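Section 3: Placing and Setting the Door Sensors

Read this section through before you open the sensor packs. You will need the Soninico hub already plugged in and showing a steady green light. If the light is still blinking, go back to Section 2 and finish pairing the hub with your home network.

What you need

A small Phillips screwdriver
A soft pencil
Rubbing alcohol and a clean cloth
The sensor, the magnet and the two adhesive pads from the pack

3.1 Waking the sensor

1. Slide the back cover down and lift it off.
2. Pull the clear plastic tab out of the battery slot. The light on the front blinks red, then goes out.
3. Press and hold the small button beside the battery until the light blinks green.
4. On the hub, press Add once. The hub beeps when it finds the sensor.
5. Put the back cover on again. It should click at both ends.

Note: If the hub does not beep within 36 seconds, take the battery out, wait a moment and start again from step 3. Pair one sensor at a time. Keep the others switched off until you are done.

Caution: The sensor holds a coin battery. Keep it away from small children. If a battery is swallowed, get medical help right away.

3.2 Choosing the spot

The sensor has two parts. The larger part goes on the frame, which does not move. The magnet goes on the door. When the door is shut, the arrow on the sensor must point at the line on the magnet, and the gap between them must be no wider than your little finger.

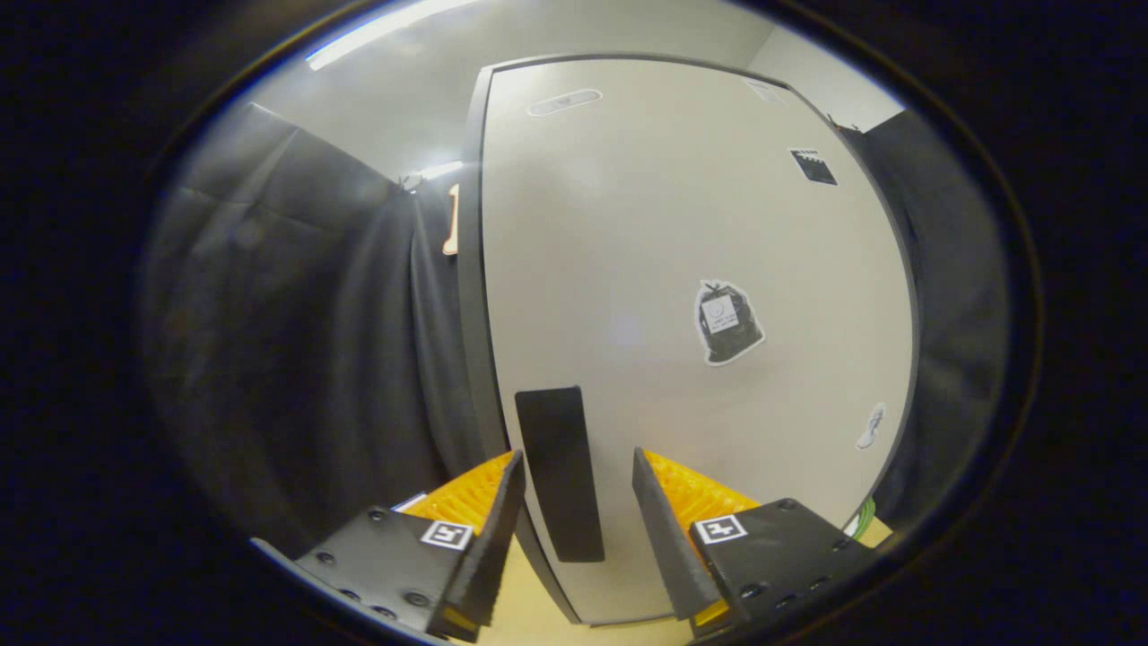
Most people fit the sensor near the top corner on the side away from the hinges, where it is out of reach of children and pets. Do not fit it on the hinge side, as the door moves too little there to trip the switch. On a large white door with a thin dark gray edge like this one, the white magnet cover will blend in on the panel, and you may want the gray cover from the Worell trim pack for the part on the frame. The covers snap on and off and make no difference to how the sensor works.

Caution: Steel doors and steel frames can weaken the magnet. Use the plastic spacer under both parts if either surface is steel.

3.3 Fixing the two parts

1. Shut the door.
2. Hold the sensor and magnet in place and mark around both with the pencil.
3. Wipe the marked areas with rubbing alcohol and let them dry.
4. Stick a pad to the back of each part and press each one firmly in place.
5. Leave the door shut for an hour before you use it.

Fresh paint needs longer to harden than it takes to feel dry. Follow the time given on the paint can before you use the pads. If you prefer screws, use the two holes under the back cover and the screws in the Postma bag. Do not drill into glass doors or fire doors.

3.4 Testing

1. Set the hub to Test.
2. Open the door slowly. The hub should beep before the gap is wide enough for a hand.
3. Shut the door. The hub should beep twice.

If it beeps only once, move the magnet a little closer and test again. Set the hub back to Home when you finish.

Section 4 covers the window sensors.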